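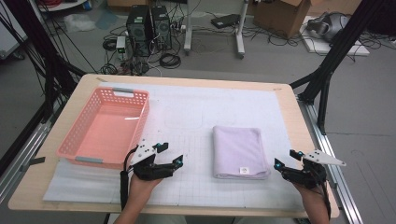
Refund the stall fee when the market is called off

I have sold soap and balms at the Wihongi market for five years, and I think the weather policy is wrong. I put this to the organisers in June and was told it would be looked at. It may be. In the meantime, other stallholders have asked me to write down what I said.

The policy as it stands goes like this. If the organisers cancel before 5 in the morning, the site fee is carried over as a credit. If they cancel after that, or close the market early, the fee is gone. A permanent site cost me $1,098 last year, paid up front. Casuals pay by the day and are treated the same way.

I don't object to the fee itself. The power gets paid for, the toilets are clean and somebody has to put the signs out on the highway. What I object to is where the risk of a bad forecast sits. The organisers make the call, they have the forecast in front of them, and they lose nothing by waiting. A stallholder who drives an hour in the dark with a loaded van has lost the fuel, the morning and the fee, and in the case of the food stalls a good part of the stock as well.

We had two late cancellations last winter. For the second one the wind warning had been up since the evening before. I was already parked and had my tent weights out when the text came through at twenty to seven. Imani Delacroix, who sells dumplings two sites down from me, had been cooking since three. She gave most of it away in the car park and took the rest home.

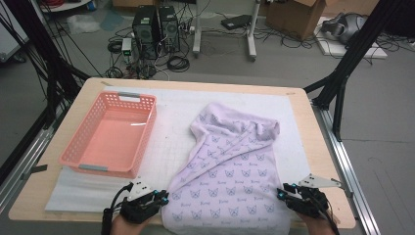 The argument against refunds is that the costs are already spent by the time the gates would open. Arne Pfeiffer runs the bookings and he made this point to me fairly. The generator hire is paid, the insurance is paid, the parking crew have turned up and they get their money whether there are customers or not. If every late cancellation meant a full refund, he said, fees would have to go up for everyone.

I accept some of that. But I'd take a slightly higher fee that I only pay when I trade over a lower one that I pay to stand in an empty paddock. I suspect a lot of the regulars would too, though they haven't been asked. And a full refund isn't the only choice. Half back in cash for anything called off after the cut-off would do me. A credit is less use than it sounds, especially to casuals who might not get another spot until spring.

The Pilla market already does something close to this. They make the decision by six the night before, and if they get it wrong and have to close on the day, the casuals get half their money back and the permanents get it off the next bill. Their fees are a bit more than ours. They also have a waiting list for sites — we have gaps along the back fence.

Closing early is harder, and I don't have a good answer. A market that shuts at eleven after a decent breakfast crowd has been worth something to the coffee van and next to nothing to me, as people buy soap on their way out. I would leave that part of the policy alone for now and fix the cut-off first.

The new site agreements go out before the end of the season. If you hold a permanent site, read the weather clause before you sign it, and if you don't like it, email Arne and tell him what you would pay for a better one.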